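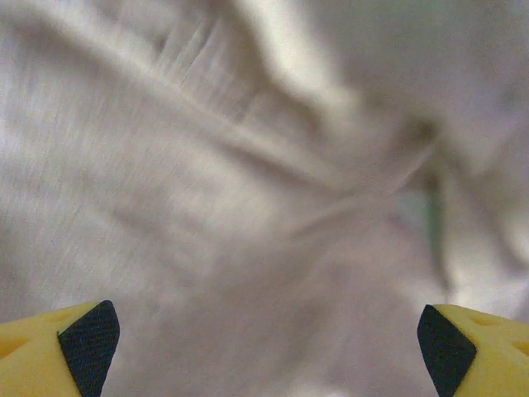 Item 3. Pale textiles: sorting and folding
Present: Liya Endale (chair), Natnael Workneh (minutes), Orner linen room staff.
Start: 2 p.m.

3.1 Crumpled stock
Light grey and white pieces still reach the folding table in heaps. Broad folds hide smaller creases, and towels and T-shirts are hard to tell apart until opened. L. Endale asked that each piece be shaken out and laid flat before sorting. Agreed.

3.2 Quantities
February intake was 900 pieces. Of these, 715 were folded and shelved by month end. The rest went to Utside for pressing. Intake for the coming month is expected to be roughly 750.

3.3 Fold pattern
N. Workneh compared the Bilix fold (thirds, then half) with the present quarter fold. The Bilix fold fits the Tanguy shelving without overhang. Adopted for towels only. Knitted items stay on the quarter fold.

3.4 Fine pleating
Closely spaced ripples are to be smoothed by hand along the length of the cloth. Pieces that do not lie flat go in the pressing pile.

Actions
LE: revise the folding sheet.
NW: relabel the Tanguy shelves; confirm the return date with Utside.

Item 4. Shelf liners
Deferred.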